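Living with a plate-handling arm: bench tips from the Tirnside lab

Our plate room went over to a robot arm last year, and four of us who used to move well plates by hand now look after the arm instead. These are the habits we have settled on. Most will suit any small workroom where a machine has taken over the carrying. We lay out every change in the simulator before touching the real bench, and that habit has saved more grief than any other on the page.

Keep a clear lane
The arm needs more room than you think, and so does its cable. Leave the bench bare wherever the elbow and wrist swing. Pens, tip boxes and coffee mugs live on the side trolley now. If you have a perforated top, use the holes to bolt things down and write the hole numbers on a card taped inside the cupboard door.

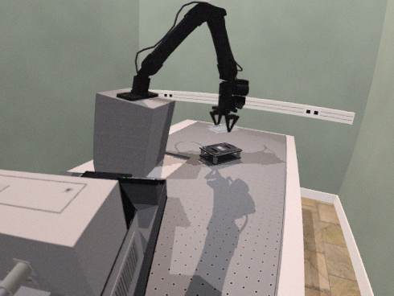 Simulated bench: gripper low at the far end, tabletop kept mostly clear.

Mind the cable loop
A cable that is too tight pulls at the wrist, and one that is too slack catches on whatever is beside it. Run the arm slowly through its full reach and watch the loop the whole way. Imani Haverford does this every time something new goes on the bench, even a small box.

Fix your positions, then leave them alone
Every holder and instrument has a taught position. Nudge one while wiping down and the next pickup will be off. Wipe around fixtures with a folded cloth, never a sweeping arm. 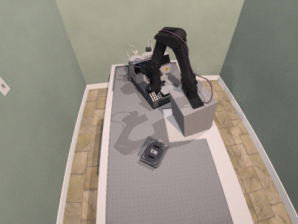
Put a strip of coloured tape on anything that must not be shifted. We use yellow for fixed and blue for movable. Labels should face the person standing at the bench. If one has to read upside down for the machine to sit properly, stick a second label on the side.

Plates
Clear plates are hard to see on a pale surface, for people and cameras both. Check the lighting first when a pickup fails. Check next that the plate is seated flat - a crumb of dried agar under one corner is enough to throw it. Keep a soft brush handy and brush the rest area at the start of each shift.
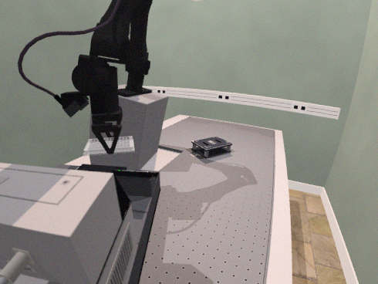

Go easy on grip force. Start low and raise it a little at a time until the plate lifts without slipping. Write the setting down beside the plate type, as the thin-walled ones flex.

What changes for the people
The old job was 200 plates on a busy day, with sore wrists to match. Now the busy part is loading at the start and checking at the end. Sigrún Vídalín moved from carrying to scheduling and prefers it. Bastien Besnard misses the walking and has taken over the stockroom run. Both were asked before anything was installed, and I would recommend that to any manager.

Rotate the checking. Watching a machine is dull work and attention drifts, so we swap every 53 minutes, an odd figure that fits between runs. Make sure everyone can still do the job by hand. We run a manual morning each March with 10 plates apiece.

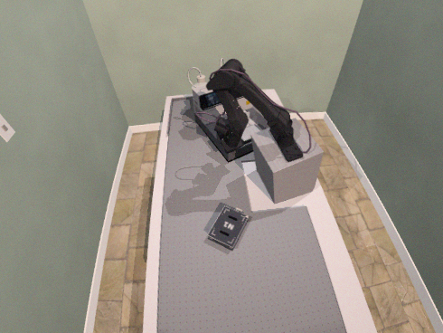 Simulated layout with the wrist over the grey block.

Before you walk away
Tidy the loading area, note any stops in the book and park the arm. Don't leave a half-finished run for the next person without telling them where it got to. Spare gripper fingers are in the second drawer, under the hex keys.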